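# Recording a good batch of shelf demos with the handheld grippers

If you've been handed a pair of grippers and told to "go get some data," welcome! This page is for you. It covers the shelf task, where jars and cups go on and off a small rack, and it assumes the software is already set up on your machine (if it isn't, see Harpreet Campbell's setup notes first and come back when you're done, we'll still be here).

## Before you pick anything up

Clear the table completely, then put back only what the task card asks for. I know it's tempting to leave your coffee on the corner, but the policy will happily learn that a mug belongs there, and we lost most of a Wednesday's recordings at Tumeditz to exactly that kind of thing.

Run the cables down along your forearms and give yourself a little slack at the wrist. Reach to all four corners of the table a couple of times before you start. If anything tugs, fix it now.

Then open and close each gripper fully while the recorder is in preview. You want to see both width readings travel all the way down and all the way back up.

## One demo, start to finish

1. Set the items in a fresh spot. Move them by at least a hand's width from last time, and turn the rack a bit every so often.
2. Hold both grippers still above the near edge and press the pedal.
3. Go in from the side for anything with a lid. Coming down from the top works maybe half the time for a person and a good deal less often for the robot.
4. Close until you feel the item firm up, pause for a breath, and then lift.
5. Set it down, open wide, back straight out, and press the pedal again.

Slow is fine, but please keep it an even kind of slow. If you fumble, finish the demo anyway and tag it "recovery." Those are worth having, and Buneck (our training set for this task) has 93 of them out of 714 demos, which I'd love to see go up.

## Working around the rack

The lower shelf is the tricky part, and it deserves more of your time than the open tabletop does. Keep your wrist low so the gripper stays clear of the upper tray, and let the free hand wait off to the side with its jaw away from the uprights.
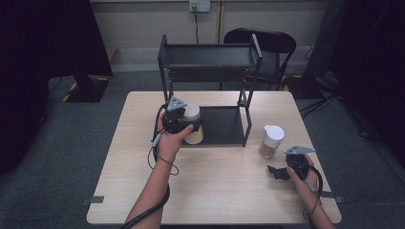 Zachary Lemieux wrote in to say that he gets better results by doing all the lower-shelf demos first, while his arms are fresh, and that after 30 in a row he starts cutting corners on the approach without noticing. I've since switched to his order myself and I like it very much.

Take a break between sets, shake out your hands, and watch two or three of your own demos back before starting the next one. When the session is over, copy the folder to the shared drive and write your table height in the log.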